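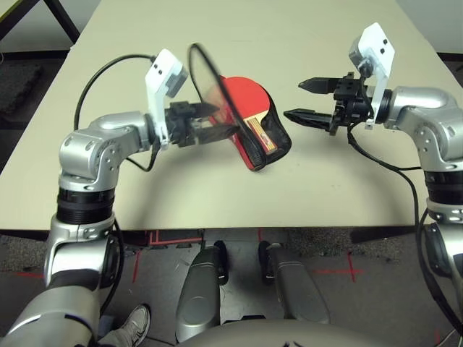 Raquette à revêtement rouge, manche en bois, au-dessus d'un plateau de couleur crème.

Au printemps, l'association Kultia a ouvert à ses adhérents un service de prêt et d'entretien de raquettes de tennis de table. Leszek Kurek en assure la direction. Teodor Pietrzak est chargé de l'atelier, où sont contrôlées, nettoyées et au besoin recollées les raquettes confiées par les clubs et les établissements scolaires du secteur. Tous deux ont accepté de revenir sur la première saison du service et sur les règles qu'ils ont retenues pour la suivante.

Le fonds compte aujourd'hui 650 raquettes. Il provient pour l'essentiel de la reprise du matériel de l'ancien club Ondach, complétée par des achats successifs. « Nous avons d'abord procédé à un inventaire complet, rappelle Leszek Kurek. Le matériel était réparti entre plusieurs locaux et les fiches ne correspondaient plus aux objets. Une partie des manches portait encore une étiquette, une autre n'en portait plus aucune. Il a fallu reprendre chaque pièce et lui attribuer un numéro. »

L'opération a demandé deux mois. Elle a également conduit à écarter les raquettes dont le bois était fendu ou dont la palette s'était voilée. Celles-ci n'ont pas été détruites : elles servent à la formation des bénévoles, qui s'exercent à retirer puis à reposer un revêtement.

Interrogé sur l'état général du fonds, Teodor Pietrzak se montre mesuré. « Le bois vieillit bien lorsqu'il est conservé dans une pièce tempérée. Le caoutchouc, beaucoup moins. Une face peut paraître intacte et avoir perdu toute adhérence. Je passe le doigt, puis je fais rouler une balle sur la surface, et je regarde ensuite les bords. C'est presque toujours là que le décollement commence, à l'endroit où la raquette heurte la table. »

Le nettoyage se fait à l'eau tiède, au moyen d'une éponge souple, sans produit ménager. La raquette est ensuite posée à plat jusqu'à séchage complet, puis rangée dans une housse individuelle. L'atelier déconseille les radiateurs, les coffres de voiture et les housses refermées immédiatement après une partie. « Nous le répétons à chaque remise de matériel, indique Teodor Pietrzak. La consigne est suivie par les clubs, un peu moins par les écoles, où les raquettes passent de main en main au cours de la même journée. »

La question de la bande de chant revient fréquemment dans les échanges avec les emprunteurs. L'atelier la remplace dès qu'elle se soulève, y compris lorsque le revêtement est encore en bon état. Le responsable y voit une dépense modeste au regard de celle qu'entraîne une face arrachée. Les manches font l'objet d'un traitement distinct : un ponçage léger si le bois accroche, aucun vernis, et la conservation des étiquettes d'origine chaque fois qu'elles tiennent encore. « Certains joueurs choisissent leur raquette à l'étiquette. Je ne vois pas de raison de la leur retirer. »

Le prêt est consenti pour 30 jours, renouvelable à deux reprises. Aucune caution n'est demandée aux établissements scolaires. Pour les particuliers, la convention prévoit le remplacement à l'identique en cas de perte. Leszek Kurek précise que la clause a été peu invoquée. « Les raquettes reviennent. Elles reviennent parfois avec une autre housse, ou avec celle d'un voisin, mais elles reviennent. »

Au total, 2 335 prêts ont été enregistrés au cours de la saison. Le directeur souligne que la demande s'est concentrée sur le mois de septembre, période à laquelle les écoles constituent leurs groupes, et que l'atelier n'a pas toujours pu restituer le matériel dans les délais annoncés. Un second poste de contrôle sera installé dans la salle Górecki, avec des tables dont la hauteur permettra de travailler assis.

Un partenariat avec la maison Godell, qui fournit déjà les housses, est à l'étude pour l'approvisionnement en plaques de caoutchouc. Il porterait sur des revêtements rouges et noirs de deux épaisseurs, les autres couleurs étant réservées aux raquettes de loisir. Teodor Pietrzak souhaite que les essais aient lieu avant toute commande. « Je demande à voir la colle, surtout. Une bonne plaque mal posée ne rend service à personne. »

Les demandes de prêt pour la prochaine saison seront reçues à l'accueil de Kultia à partir de septembre, de 14 heures à 18 heures. Les clubs qui souhaitent confier leur propre matériel à l'atelier sont invités à joindre une liste numérotée des raquettes déposées.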